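Section 8. Cleaning Up Spills on Polished Tile

This section covers liquid spills on glossy floor tile in the kitchen, hall and bathroom. For the weekly wash, see Section 7. For unsealed stone, stop and read the Listik care sheet that came with your floor.

What you need

Two folded cotton cloths, one for the spill and one for drying
A bucket of lukewarm water
Zodulia floor soap, one capful to the bucket
A plastic scraper

8.1 Taking up the liquid

1. Keep people and pets off the floor. Polished tile is slippery under any liquid, and shoes will carry the color into the next room.

2. Look for the farthest drops before you kneel. A splash can travel well past the main puddle, and small specks are hard to see against a veined or marbled pattern.

3. Fold the cloth into a thick pad. Lay it on the nearest puddle, press, and lift. Do not rub yet.

4. Turn the pad to a clean face and go to the next puddle. When all the faces are used, rinse the cloth in the bucket and wring it out hard.

5. Once the puddles are up, wipe the thin film that is left. Work from the outside of the spill toward the middle in short strokes, with your free hand flat on the floor for balance.
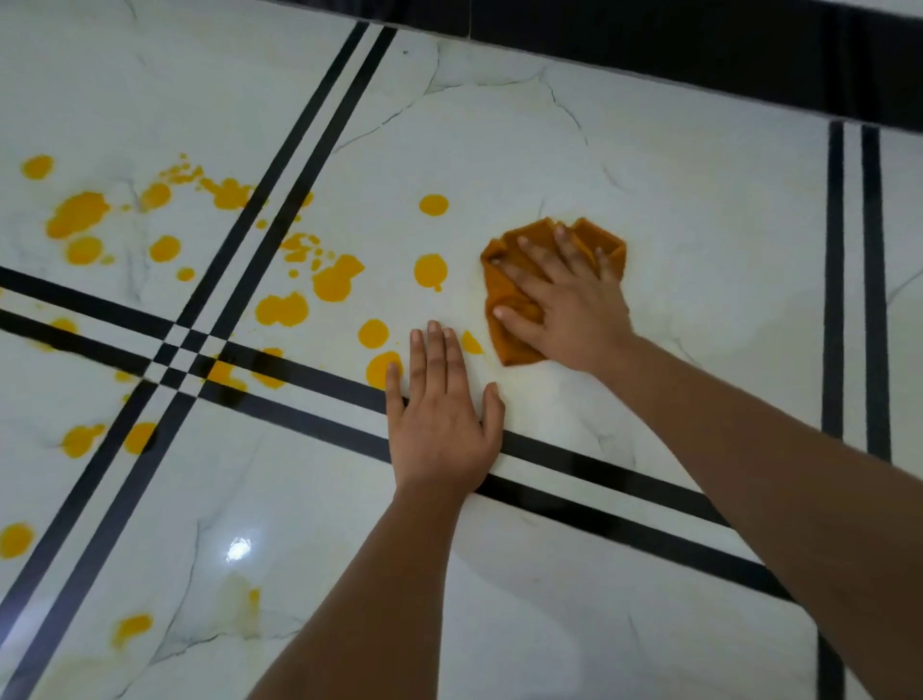 Aušra Lukoševičius wrote in after the last edition to say that step 5 takes her twice as long with a microfiber cloth, which on her floor pushes egg and paint ahead of it without soaking any up. She has gone back to old cotton dish towels and would like the manual to say so. We have left cotton in the list above. Microfiber is fine for section 8.2.

Note: Yellow liquids such as mustard, turmeric water and poster paint can tint light grout. Wipe the grout lines first and do not let the liquid sit longer than 12 minutes.

Caution: If you do not know what the liquid is, wear gloves and open a window. Never put bleach on an unknown spill.

8.2 Washing and drying

1. Empty the bucket and refill it with clean water and soap.

2. Wash the whole area of the spill, plus roughly two tiles on every side.

3. Check the dark bands and borders, if your floor has them. Go over them with a fingertip. Dried drops feel rough.

4. Loosen dried drops with a wet cloth left on top for a few minutes, then lift them with the scraper held low. Do not use a metal blade.

5. Rinse with plain water. Soap left on a glossy tile dries to a gray haze.

6. Dry with the second cloth and let the floor stand before walking on it.

If a stain remains in the grout, use Zikunska grout paste as described on page 57.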